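Visit notes, Tornico sample rooms, October

So-ying Ho met us at the loading entrance at 8 and took us through the stock hall first. It holds 1,757 line items, stored by supplier code. Wirkari goods are kept on the east side, Liepiņa on the west. Aisle labels are printed on both faces, so pickers can read them from either end.

The display trial area is past the hall. Each setup combines a small two-level shelf with a place setting on a printed cloth. Razor packages and snack packets share the lower board. The mug stands at the back right, clear of the placemat, and the plate and bowl stay on the mat. 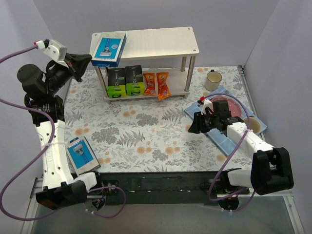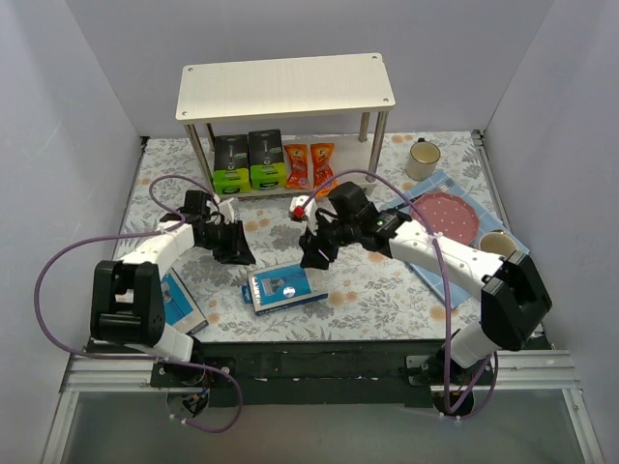

Tornico logs every layout by number; the current sheet was 239. Mixed categories on one board are permitted if the fronts stay readable. Ho prefers grouping by product to grouping by color.

The last stop was the packing line, which runs Trotero cartons in two sizes. Output on the morning shift was 357 cartons. Tape width and label position are checked at the start of each shift. We did not see the returns section.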